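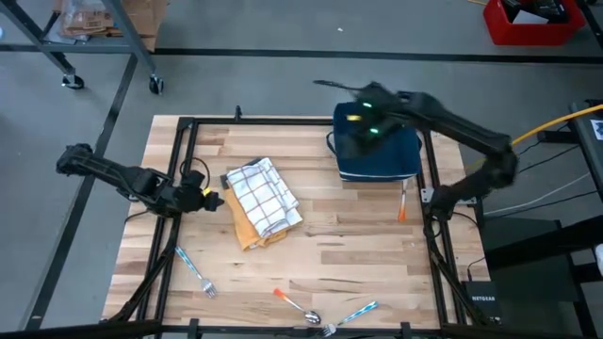
I have folded more towels in my life than I could ever reckon up, and I went out to Zisville this morning fully prepared to feel superior about it. Fengying had been asking me since November to come and see what they do over there at Taller, and I kept putting it off because Saturdays are when I get my own house in order, but she caught me on the phone Thursday night in a weak moment and I said yes. So there I was in my good coat, on a cold concrete floor, looking at a square of butcher block not so different from the one in my own kitchen, with a black arm bolted on either side of it and a heap of perfectly ordinary picnic things in between. A navy blue lunch bag with a white zipper, forks with pale blue patterned handles, an orange-handled spoon, and a gray-checked dish towel sitting on top of a mustard one. I don't know what I'd pictured. Something shinier, I suppose, with a face on it. What I felt instead was the same little itch I get when I walk past somebody else's unmade bed, and I had to put my hands in my pockets.

15 January 2022, I should put, before I forget again. Half the entries in last year's book have no date and I was cross with myself at Christmas trying to work out when the boiler went.

Fengying is just the same as when she lived next door, only with nicer shoes. She introduced me as "Aileen Mercado, who ran housekeeping at the Herrero for longer than some of you have been alive," and a couple of the young ones laughed and then looked worried that they had. The head of the bench there is Otakar Ondrejka, a tall, soft-spoken man who offered me his chair, which I took, and a cup of tea, which I should not have, because it had been standing. He asked me right off what the worst job in a hotel was. I told him people always say toilets and it's wrong, toilets are quick. The worst job is the fitted sheet on a king bed pushed up against a wall, and the second worst is sorting flatware after a banquet when your back has already gone. He wrote that down! I watched him do it.

Their job for the day was putting a picnic away. Forks and spoons into the bag, zip the bag, towels squared up and set to one side. I could do it while talking on the phone. They'd been at it all week and had made 23 full tries, and in nine of those everything ended up where it should. I said out loud, "Well, that's less than half," and then felt rude, but Otakar only nodded and said that in the fall it had been none at all, and he looked so pleased about it that I wished I'd kept quiet.

I want to get down what was good, because Rocío will ask me tomorrow and she'll want it to be all bad. The reaching was good. I had thought the arms would jerk around the way the old ticket machine did at the station, and they don't, they come in slow and rather careful, like a new girl carrying her first tray. On one try the gripper took hold of a spoon by its orange handle and carried it across and let it down in the bag without any clatter, and I caught myself saying "oh, lovely" as I would have to any trainee. And it never got short-tempered. I stood over it for most of two hours, and by the end of that I'd have been short-tempered with me.

The forks were another story. A fork lying flat on a board is a mean little thing to pick up if you haven't got fingernails. We all of us do it without noticing - you press down on the tip of the handle, or you slide it to the edge and tip it, or you get a nail under. The gripper hasn't got any of that. It comes down from above and pinches, and if it pinches a bit off to one side the fork just skates away across the wood, and then it has to think again. I told them about sliding it to the edge. One of the young women said they'd tried to teach it that and it had pushed a whole place setting onto the floor. I said I'd had a busboy who did the same and he manages a restaurant in Grelstead now, so there's hope.

And the bag! I had not thought about the bag for one minute before today. It's soft, it won't hold its mouth open, it leans over when you touch it, and there's a thin black strap that flops wherever it pleases. When I pack a bag I've got one hand in the opening keeping it wide and the other hand doing the filling, and my hip against the counter, and half the time my chin is involved. It takes both arms at once for the machine as well, and that seems to be where the trouble starts, because one arm has to be holding still and useful while the other does the clever part. I know grown people who can't do that. They had one try where it had the bag lovely and open and then let go a second before the fork arrived. Everybody groaned, me included. The zipper they did by hand most of the time I was there, and I noticed they were a bit quiet about it, so I didn't say anything.

Now the towels, which I had saved up all my opinions for. I had Otakar let me feel them, and they're nothing special, thin ones, the sort you'd give as a stocking present. It can square up a stack somebody has already folded, more or less, if you aren't fussy about corners. Folding one from a crumpled heap is something it does on a good day. I asked for a heap and got to see it twice. The first came out as a kind of envelope. The second one was a fold, I'll give it that, I would have sent it back but it was a fold. It took so long that I had finished the bad tea. At the Herrero we used to get 967 hand towels back from the laundry on a Monday in high season, and I tried doing the sum in my head of how many days that would be with this fellow on the job, and I gave up somewhere in the second month.

That's what I keep going around on tonight. It isn't stupid, what they've made, and I came home liking it a good deal more than I expected to. But a chore in a house is hardly ever the one thing. You're putting the forks away and you see one's got egg on it, so that goes back to the sink, and the sink is full, so you run the water, and then you see the towel's damp and you hang it up and take a clean one. I asked whether it would notice egg. Otakar said no, not yet, and asked how I notice it, and do you know, I couldn't tell him. I said you feel it with your thumb. He looked down at the gripper and sighed.

Esperanza called after supper and wanted to know was I going to buy one. I said I'd just paid 3,892 dollars for the boiler and the new pipework and I wasn't buying so much as a toaster. She says her nephew's warehouse has machines that carry shelves around all night long and they do it better than people did. I believe her. A shelf is a shelf, it stands where you put it, and somebody has made the floor flat and kept the children out. I'd let a machine carry my shelves any day. I would very likely let one do the flatware too in a few years if it could learn the fork business, and I told Fengying so in the car, and that banquets are where they should start, not homes, with everything coming back on the same trays in the same mess every night. She said I should come and tell them that properly. I think I was being asked to do something regular. I said I'd see how my knee was.

Things to remember for if I do go back. Bring my own tea. Bring them some proper hotel towels, the heavy ones from the cedar chest, because a towel with some weight to it falls the way you want and those flimsy ones would try anybody's patience. Ask what they do about wet things. Ask if the arms can be set lower, since it looked to me as if they were working from above at everything, and I'd never let a girl fold at that height. Find out that young woman's name, the one with the place setting, I liked her.

I did the ironing when I got in, late as it was, and I was watching my own hands the whole time and made a complete mess of a pillowcase. Rocío is coming at noon and I still haven't taken the chicken out of the freezer, so I'm going down to do that now.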